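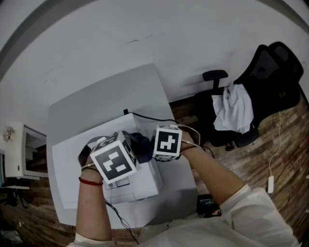 According to our course supervisor, a student project should be able to say what it did in one sentence, and ours took a paragraph and an apology. So, one sentence: we tried to record how a person's hands move during small tabletop jobs, using marker cubes, so that a robot arm could later copy the motion.

**Project Tarnholm, final report, 18 September 2022**

## What we set out to do

The original plan had the arm folding a T-shirt by the end of the term. The revised plan had the arm picking up a piece of cloth. We are happy to report that the revised plan was revised again.

## Setup

Each hand gets a cube with square black-and-white markers on its faces. The left cube is the larger one and goes on with a strap around the back of the hand. A camera at head height looks down at the table, and our tracking program, Stalach, works out where each cube is and which way it is turned.

The lens is very wide. We chose it so the hands would stay in view, and they do, along with the chair, the floor and a good deal of the wall. Straight table edges come out as arcs, so calibration ate the first 12 days of the project. We had budgeted one afternoon.

## Recording

The task was moving soft cloth on and around a white box on a table. We recorded 33 takes and kept 10. Most of the rejects had the same cause: the wearer turned a wrist and the markers went edge-on to the camera. Stalach then reported that the hand had left the room. In one take it put the left hand behind the wall for 300 frames – a result we did not include in the averages.

Cloth made things worse. It bunches, it slides over a marker at the wrong moment, and it never starts a take in the same shape twice.

## Results

Position was good when two faces of a cube were visible and poor when only one was. Rotation was fine for slow moves. Played back on the Dewulf simulator, the 10 good takes gave smooth paths for both arms. The simulated grippers closed on thin air beside the cloth in four of them, with great confidence.

## Next

- Shorter cables, or at least fewer of them to steer around
- A lighter cube for the left hand
- A second camera from the side, on loan from the Fastmont lab until October

The T-shirt remains unfolded.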